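Leka open day, Pamstead, 12th October

I went to Pamstead expecting a sales pitch and got one, with sandwiches. Leka sells advertising space on streaming channels and connected TVs, and once a year it opens the office to buyers, small agencies and anyone who fills in the form. The name tags said 257 had registered. I'd be surprised if 200 of us were in the building at any point, and a fair few of those wore Leka lanyards.

The morning was given over to Prisby, the new booking platform. The promise is familiar. You choose an audience once, and Prisby places it across 26 channel owners with one invoice and one report at the end. I have heard this from other companies, and each time the one report came in several parts that didn't add up.

During the demo I asked who checks that a household counted by one channel isn't counted again by the next.
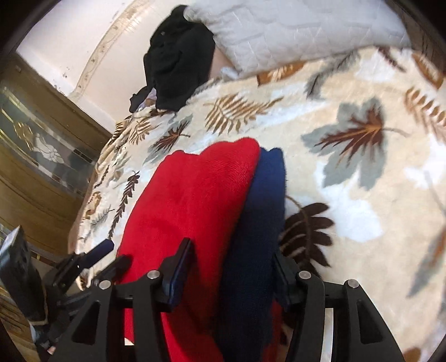
Plukton replied from the side of the room that its panel does the checking, that the matching is run every night, and that any overlap is taken out before the buyer sees a number. Could a buyer see the overlap before it was taken out? Not at this stage.

I wrote "not at this stage" four times that day. It also covered whether channel owners can hold back their best spots (they can, and I'd bet they do) and whether the fees are shown as a separate line. An agency buyer behind me asked about fees a second time and was offered a meeting.

After lunch we were taken upstairs in groups to see where campaigns are watched over. It's an ordinary open-plan floor with big screens on one wall, and the screens were showing test data, so there wasn't much to learn. The staff up there were more frank than the stage had been. One told our group that two of the channel owners still send their logs by email, as a spreadsheet.

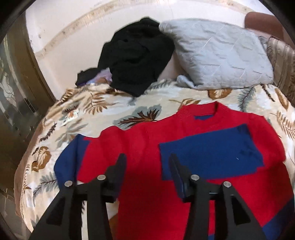

Red knit with blue panels, laid out on the leaf-print blanket.

The session on home and clothing advertisers was the best of the day, mostly for having an actual campaign in it. A retailer had moved part of its January sale budget out of regular TV and into Prisby. Reach went up among younger viewers. Sales were "encouraging", and the slide had a bar chart with no scale on it. I asked for the scale and was told the client hadn't cleared it. Fair enough, but then why show the bars?

To be fair to Leka, the booking screen itself is good. I set up a dummy campaign in a few minutes without help, and changing the dates didn't wipe out everything else, as it does on the system my office pays for now.

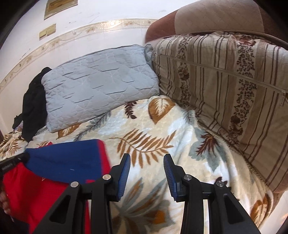 Fern fronds and golden-brown leaves on cream plush.

Would I move money over? A small test, maybe, with our own tracking beside theirs and the fee in writing first. Leka says independent auditing is coming in January — it didn't say who by.

Parking is behind the building and fills up early. The train is easier.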